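Storing cat toys and blankets in a cardboard box - will they go musty?
Asked by Ataahua Ngata, Feb 28, 2025

Hi all, I'm clearing the cat's things off our table before my mum comes to stay. There's a bit of fake grass he likes to lie on, plus his grey fuzzy ball and odds and ends. I've also got some cloths he sleeps on, and I'd love it all out of sight for 12 days or so.

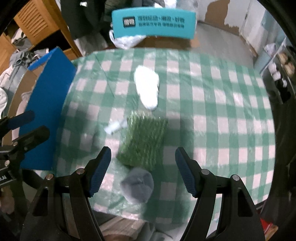 Turf and fuzzy ball, still on the checked tablecloth

My flat gets pretty damp (the paint is peeling off the wall!) so I'm a bit nervous about cardboard. Should I fork out for a plastic tub?

3 answers

Marion Swanson
Cardboard's fine for that long, I reckon - I kept ours in a box all through January and it came out smelling like, well, cat. Roll the cloths instead of folding them and pop them in first.
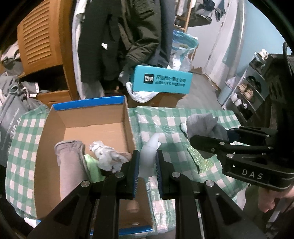 Then the turf can lie flat over them, but give it a good shake outside first, as those blades hold on to an amazing amount of fluff and you'll be picking it off the blankets for weeks. I'd leave the lid flaps open too, and keep the box up off the floor.

Wilfredo Quiambao
Plastic tub. Mine was $19 and it's going strong.

Fraser Baird
Either one works if everything is bone dry going in. Check the backing on the turf, it stays wet way longer than the top does. I'd leave the ball out for him though, 12 days is ages for a cat!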